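Caderno da oficina, agosto, fim da tarde

Continuo a desconfiar da ideia da Mirjam de que o belo se mede pelo arrepio. Passámos a manhã a ler em voz alta as respostas ao questionário Plarnbridge e quase toda a gente escreve a mesma coisa: mar, montanha, um coro numa igreja. Ou sentem todos o mesmo, ou aprenderam todos o que fica bem responder. Inclino-me para a segunda.

Li 233 respostas. Só duas me fizeram parar, e nenhuma falava de paisagem. Uma era sobre o som de uma gaveta a fechar em casa da avó. A outra dizia apenas «não me lembro, mas foi num corredor». O Régis acha que esta última é preguiça. Eu guardava-a.

Aviso à Godelieve: a escala de «intensidade» não serve. Quem marca 70 num pôr do sol e 70 num funeral está a dizer o quê? Pedi à Aisyah que a tirasse da próxima versão. Ela quer mantê-la para comparar com a série Lavisus. Comparar o quê com o quê, ficou por explicar.

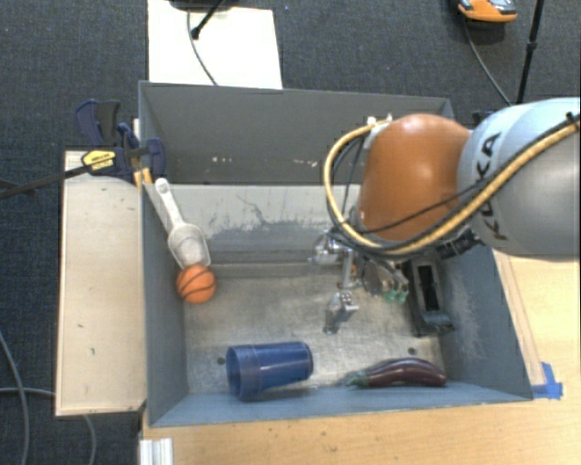 Caixa cinzenta, fundo riscado, pá encostada à esquerda.

À tarde, discussão sobre o ensaio da Mieke. Tem uma boa página sobre a atenção demorada e depois estraga tudo com a palavra «transcendência», que aparece sem ninguém a ter chamado. Sugeri cortar uns 2 parágrafos. Não gostou. Diz que eu corto sempre aquilo em que não acredito, e nisso talvez tenha razão.

A ver: repetir a leitura sem dizer aos participantes que o tema é a beleza. Perguntar só o que os fez parar esta semana. Falta decidir quem transcreve. Devolver à Mirjam o livro do Lindqvist, que ainda não abri.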